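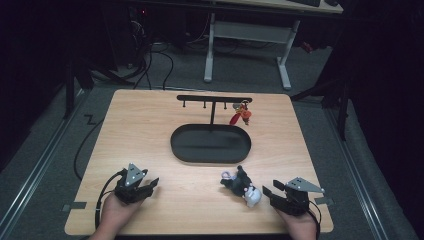 1/ Wieder ein langer Abend in der Werkstatt, und ich wollte euch endlich mal erzählen, wie es mit Latum weitergeht. So heißt mein Greiferprojekt, für alle, die neu dazugekommen sind (hallo, schön, dass ihr da seid!).

2/ Die aktuelle Aufgabe klingt albern einfach: einen Schlüsselanhänger vom Tisch nehmen und an den kleinen T-Ständer hängen. Ich führe dafür zwei Handgreifer selbst, einen links, einen rechts, und später soll der Arm aus den Aufnahmen lernen.

3/ Stand heute: 81 Durchgänge, davon 42 brauchbar. Beim Rest habe ich den Ring verdreht gefasst oder den Haken verfehlt, und das mit meinen eigenen Händen! Seitdem habe ich sehr viel mehr Verständnis für den Arm.

4/ Plüsch ist übrigens gemein. Er gibt nach, rollt weg und zieht den Ring mit. Ich greife jetzt lieber direkt am Ring, ganz langsam, und halte mit links den Ständer fest — das geht deutlich ruhiger.

5/ Zu den Kabeln, weil Ibrahim aus der Mivbridge-Runde gefragt hatte: Ja, noch alles verkabelt. Funk steht auf der Liste, aber erst sollen die Finger neue Polster bekommen. Die erste Fassung aus dem Drucker war mir zu glatt.

6/ Im Februar nehme ich den ganzen Aufbau mit zum Basteltreffen nach Grurevton. Bis dahin hätte ich gern mehr als 1.300 Durchgänge zusammen, und ja, ich habe ausgerechnet, wie viele Abende das sind. Wer Tipps für griffige Fingerpolster hat, immer her damit, ich lese alles und antworte meistens nach dem Abendessen.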